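Flandodmont weights set

README, last edit April 23, 2023, Euan Yule

Pictures of the small adjustable dumbbell: threaded chrome bar, plates, white tray. 1,065 files in 2 folders, table and close. Set started in December, still adding.

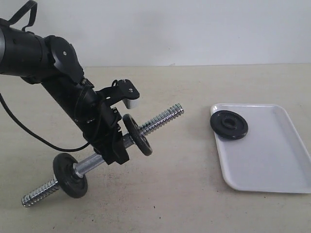

File names go folder, day, number. Day is the shoot day, not the upload day. Folder 9 from the old Ogilvie disk got merged into table, so ignore any notes that mention it.

Labels: bar, plate, collar, tray. Plates on the bar and plates off it are both just "plate", seperate tag for on/off. Threads count as bar. Around 16 labels still need checking, mostly collars.

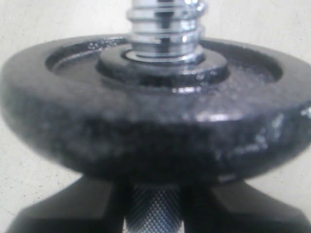 close: plate with threaded bar end and washer

Known problems: shine on the chrome, dark undersides on teh plates. No weights in kg or lb given, didn't write them down.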